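Lorna Baluyot wrote:
> Does anyone know if the long clear cases with the two clips
> are still around? Need something for cotton swabs in
> the guest bath. The paper packs rip and they go everywhere.

Yes!! I have the frosted kind, hinged lid. Swabs go in upright with room left at the top. Mine are the ones with wooden-looking sticks, just dumped in loose.

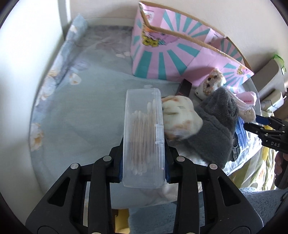 Got mine from Warkar in February, pack of 16. Way too many — can spare a few if you want them. Dont bother with the Trikiveck ones, lid popped off mine in a week.

Gotta run, back after 4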